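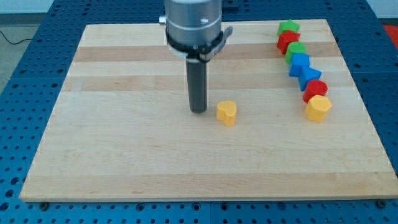

4. Setting out the board and blocks

This section covers the Lerby shape block set when used on a flat board on a work table. Read section 3 (Unpacking) first. Text revised 04/05/2026.

4.1 Preparing the table

1. Clear the part of the table where the board will rest. On a perforated table top, remove any pegs or bolts that stand above the surface.
2. Wipe the table and the underside of the board with a dry cloth.
3. Lay the board flat. Press down on each corner in turn. If the board rocks, turn it over and try again.
4. If it still rocks, fit the 2 mm felt pads (bag 4) under the corners.

CAUTION: Do not screw or nail the board to the table. Wooden boards move with changes in humidity and can split at a fixed point.

4.2 Laying out the row

1. Choose the side of the board that will hold the waiting blocks. The right side is used in this guide.
2. Place the first block near the back edge. A star is a good choice, as its points make it easy to find from the front.
3. Add the remaining blocks one at a time toward the front. The row may run straight or follow a shallow curve.
4. Leave enough space between blocks to lift each one without touching the next.
5. Set every block flat face down. Cylinders must stand on end with the round face up.

NOTE: Color order is not fixed. Two blocks of the same color may stand next to each other, for example a blue square and a blue triangle, provided the shapes differ.

NOTE: Triangles and other angular blocks may be turned to any angle. Record the angle only if the layout has to be repeated.

4.3 Placing the single block

1. Take one block that is not part of the row. The yellow heart is used in this guide.
2. Stand it on the open part of the board, well away from the row.
3. Turn the heart so that its point faces the front edge – the lobes then face the back.

4.4 Storage and care

Return the blocks to the Sutach tray after use. Do not soak them. Check painted edges for chips every February, or after 900 uses if the set is used daily. Chipped blocks can be ordered singly, quoting the shape and color.

Questions about spare parts: Inger Brøndum, Tesavley parts desk.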